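Skamolano 시연 수집 스테이션

실험실 플레이트 작업 학습용 데이터 수집 장비 / 가상 스테이션 포함
제조 및 공급: Drillilville
최종 수정: 2021년 11월 17일

제품 소개

안녕하세요, Drillilville입니다. Skamolano 페이지까지 찾아와 주셔서 고맙습니다. 이 페이지를 읽고 계신 분이라면 아마 웰 플레이트를 옮기는 일을 학습 모델에게 맡겨 보고 싶은데, 막상 시연 데이터를 어디서부터 어떻게 모아야 할지 고민 중이실 것 같습니다. 저희도 똑같은 고민에서 출발했고, 처음 한동안은 조작 장치 하나와 스프레드시트 하나로 버텼습니다. 파일 이름이 뒤엉키고, 어느 시연이 어느 배치에서 나왔는지 기억에 의존하고, 결국 일주일 치를 통째로 다시 찍은 적도 있습니다. Skamolano는 그때 있었으면 좋았겠다 싶은 것들을 하나씩 모아 만든 장비입니다.

구성은 크게 두 덩어리입니다. 하나는 팔과 두 손가락 그리퍼, 손목 카메라, 경사 받침대, 타공 베이스 보드로 이루어진 실물 스테이션이고, 다른 하나는 같은 배치를 그대로 옮겨 놓은 가상 스테이션입니다. 두 쪽 모두 Bellamy라는 기록 프로그램이 시연을 받아 같은 형식으로 저장하니, 실물에서 모은 것과 가상에서 모은 것을 나중에 한 폴더에 넣고 섞어 쓰셔도 괜찮습니다.

가상 스테이션부터 시작하세요

구매 상담을 하다 보면 대부분 실물부터 물어보십니다. 마음은 충분히 이해합니다만, 저희는 늘 가상 쪽에서 첫 시연을 모아 보시라고 권해 드립니다. 플레이트를 떨어뜨려도 닦을 것이 없고, 되돌리기 버튼 한 번이면 처음 배치로 돌아가고, 무엇보다 조작하는 분의 손이 익을 시간을 벌 수 있거든요. 처음 조작 장치를 잡으신 분은 대개 그리퍼를 너무 빨리 내리십니다. 가상에서 몇 번 부딪혀 보고 나면 접근 높이를 알아서 넉넉히 잡게 되시더라고요.

가상 방은 일부러 평범하게 꾸몄습니다. 회색 벽에 나무 바닥, 책이 꽂힌 책장, 밝은 나무 작업대 정도이고, 작업대 위에 보드와 팔이 올라갑니다. 배경을 텅 비워 두는 편이 계산은 가볍지만, 그렇게 모은 데이터로 배운 모델은 실제 방에 갖다 놓았을 때 뒤에 있는 물건 때문에 헤매는 일이 잦았습니다. 그래서 벽 색, 조명 방향, 책장 위치를 시연마다 바꿔 가며 다시 렌더링하는 기능을 기본으로 넣었습니다.
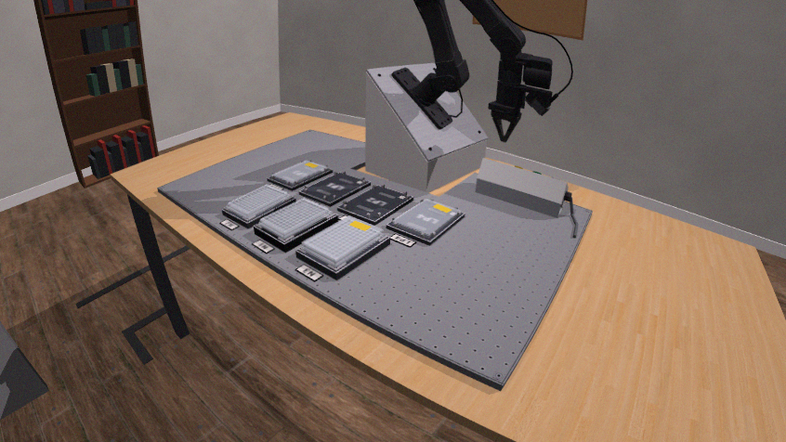

배치는 설정 파일 하나로 정합니다. 어느 자리에 뚜껑 있는 플레이트를 놓을지, 어느 자리에 홀더만 두고 비워 둘지, 스티커를 붙일지 말지를 줄 단위로 적으시면 됩니다. 형식이 낯설게 느껴지실 수 있어서 자주 쓰는 배치는 견본 파일로 넣어 두었습니다. 복사해서 숫자만 바꿔 쓰시는 고객이 제일 많고, 저희 직원들도 그렇게 씁니다.

빈 홀더를 꼭 섞어 주세요. 모든 자리가 꽉 찬 배치만 보여 주면 모델이 내려놓을 곳을 찾는 법을 배우지 못합니다. 스티커도 마찬가지여서, 있는 플레이트와 없는 플레이트를 골고루 섞어야 나중에 스티커 색만 보고 덥석 집으러 가는 버릇이 생기지 않습니다. 저희가 처음에 이걸 모르고 같은 자리에 같은 스티커만 놓고 열심히 모았다가 꽤 속상했던 적이 있습니다.

시연 하나가 기록되는 과정

조작하는 분이 페달을 밟으면 기록이 시작되고, 다시 밟으면 끝납니다. 그 사이의 관절 값, 그리퍼 벌림 정도, 손목 카메라와 고정 카메라의 영상이 같은 시계에 맞춰 저장됩니다. 끝나면 화면에 성공, 실패, 보류 세 가지 단추가 나오는데, 망설여질 때는 보류를 누르고 넘어가세요. 나중에 한꺼번에 다시 보는 화면이 따로 있습니다. 실패한 시연도 지우지 말고 남겨 두시면 좋겠습니다. 뚜껑 모서리를 스치거나 홀더 턱에 걸린 장면은 일부러 만들려면 오히려 어렵고, 검증할 때 아주 요긴합니다.

한 번에 한 동작만 담는 것이 원칙입니다. 집어서 옮기고 내려놓는 데까지가 하나이고, 뚜껑 열기는 따로 모으세요. 길게 이어 붙인 시연은 보기에는 시원하지만 중간에 한 번 삐끗하면 전체를 버리게 됩니다.

동봉 데이터

제품을 받으시면 저희가 가상 스테이션에서 모은 시연 3,969건이 함께 갑니다. 배치는 123가지이고, 이 가운데 436건은 실패로 표시되어 있습니다. 이 데이터만으로 현장에 바로 쓰실 수 있다고 말씀드리지는 않겠습니다. 학습 과정이 제대로 돌아가는지 확인하고, 직접 모으실 시연의 기준을 잡는 용도로 생각해 주세요. 고객님 연구실의 플레이트와 홀더로 모은 시연이 결국 제일 큰 힘이 됩니다.

Brusus 검수 도구

시연이 쌓이면 사람이 다 볼 수가 없습니다. Brusus는 저장된 시연을 훑어서 이상해 보이는 것을 앞쪽으로 올려 주는 도구입니다. 영상이 중간에 끊긴 것, 팔이 한참 멈춰 있던 것, 성공으로 표시했는데 플레이트가 제자리에 없는 것을 찾아 줍니다. 판정을 대신 내리지는 않고 목록만 만들어 드리니, 마지막 확인은 작업을 아는 분이 해 주셔야 합니다. 저희는 하루 수집이 끝나면 차 한 잔 놓고 목록 위쪽부터 봅니다.

기본 구성품

로봇 팔과 두 손가락 그리퍼 1조
손목 카메라와 케이블
경사 받침대 및 장착판
타공 베이스 보드
플레이트 홀더 한 벌과 위치 라벨
고정 카메라 및 거치대
조작 장치와 기록용 페달
가상 스테이션, Bellamy, Brusus 사용권
동봉 시연 데이터

작업대와 컴퓨터는 포함되지 않습니다. 작업대는 흔들림이 적은 것이면 충분하고, 컴퓨터 사양은 상담 때 쓰시는 환경을 알려 주시면 맞춰서 안내해 드립니다.

설치할 때 살펴 주세요

손목 카메라 케이블은 팔을 끝까지 돌려 본 다음에 고정하세요. 느슨하면 영상에 자꾸 걸리고, 너무 당기면 커넥터가 상합니다. 위치 라벨은 보드에 평평하게 붙이고, 한번 붙인 뒤에는 수집이 끝날 때까지 옮기지 마세요. 부득이 옮기셨다면 Bellamy에서 배치 번호를 새로 따 주시면 됩니다. 고정 카메라를 건드렸을 때도 똑같이 해 주세요. 사소해 보여도 나중에 데이터를 나눌 때 이 번호 하나가 며칠을 아껴 줍니다.

자주 주시는 문의

저희가 쓰던 홀더도 쓸 수 있는지 많이들 물어보십니다. 쓰실 수 있습니다. 홀더 치수를 보내 주시면 가상 스테이션용 모형을 만들어 드리고, 첫 모형은 따로 비용을 받지 않습니다.

실물 없이 가상 스테이션만 구입하는 것도 가능합니다. 나중에 실물을 추가하실 때 그동안 모은 시연은 변환 없이 그대로 이어서 쓰시면 됩니다.

수집한 데이터는 전부 고객님 저장 장치에만 남습니다. 저희 쪽으로 전송되는 것은 없고, 문제가 생겨 저희가 봐야 할 때는 해당 시연만 골라 직접 보내 주시면 됩니다.

주문과 체험

가상 스테이션은 60일 동안 무료로 써 보실 수 있습니다. 기능 제한은 없고, 체험 중에 모은 시연도 그대로 가져가시면 됩니다. 실물 스테이션은 주문을 받은 뒤 조립하며, 다음 출고분은 1월에 나갑니다. 견적을 요청하실 때는 어떤 플레이트를 쓰시는지, 뚜껑이 있는지, 하루에 시연을 얼마나 모을 계획이신지 적어 주세요. 길게 써 주셔도 저희는 반갑게 읽습니다.

관련 제품: Skamolano 추가 홀더 세트 / Skamolano 교체용 손목 케이블 / Brusus 단독 사용권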